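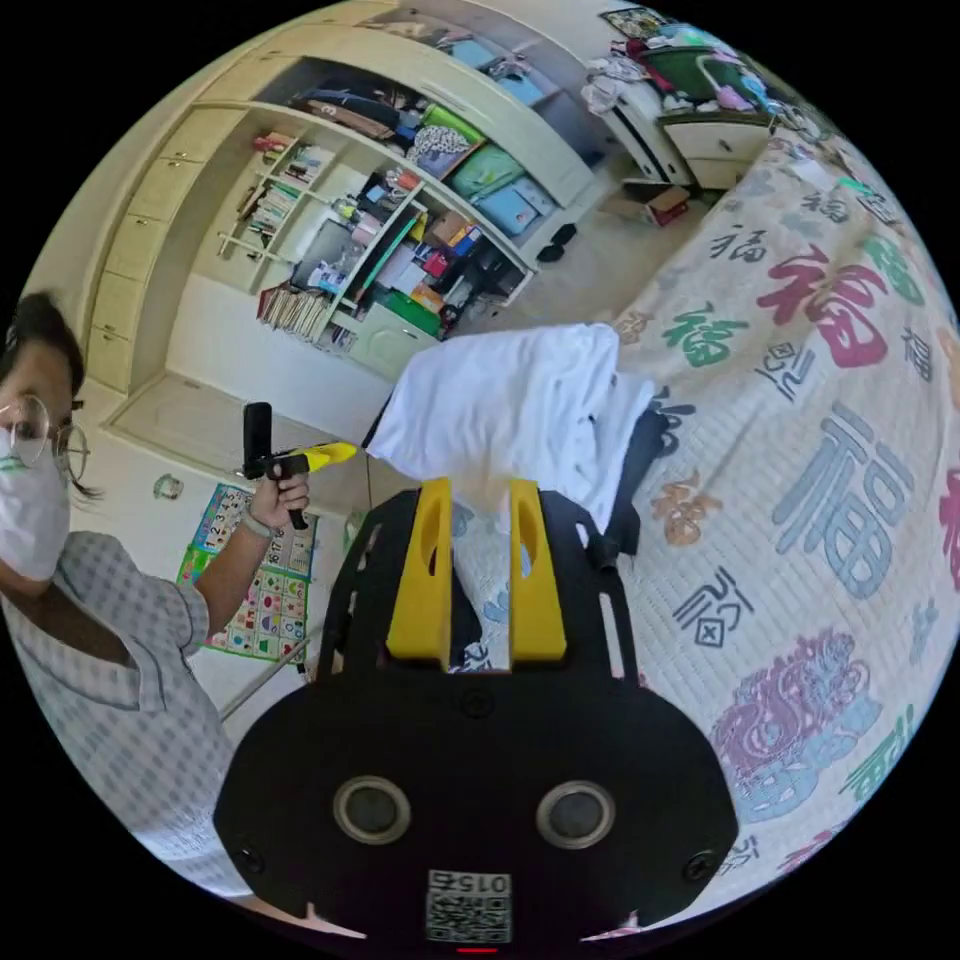

*Nele Nolte*

Yanling Lu will fold a T-shirt for you in the time it takes to find your glasses. She does it on the bed, always the bed, and she has opinions about people who use the kitchen table.

"Crumbs," she says. "You've washed it and now you're giving it toast."

Lu has run the Gindard laundry class since January. Ten people come, most of them parents and one of them, Gerrit Potgieter, a retired surveyor who wanted to know where his shirts had been going wrong. "The sleeves," he says gloomily. "It was always the sleeves."

The first lesson is sorting, and it takes longer than anyone expects. White things go on one side of the bed, dark things on the other, and a navy shirt held up to the window starts an argument that can last until tea.

"I let them argue," Lu says. "Then I put it with the blacks."

She grew up in a flat with four brothers and a single chest of drawers, and reckons she was folding properly at six. Her own kids' room has numbers on the wall and, by her account, socks on everything else. Does she refold what the children have done?

"When they're asleep."

I asked about fitted sheets. Lu looked at the ceiling for a while — long enough that Potgieter put his pen down.

"Roll it up," she said. "Put it at the back of the cupboard and shut the door."

Potgieter wrote that down and underlined it.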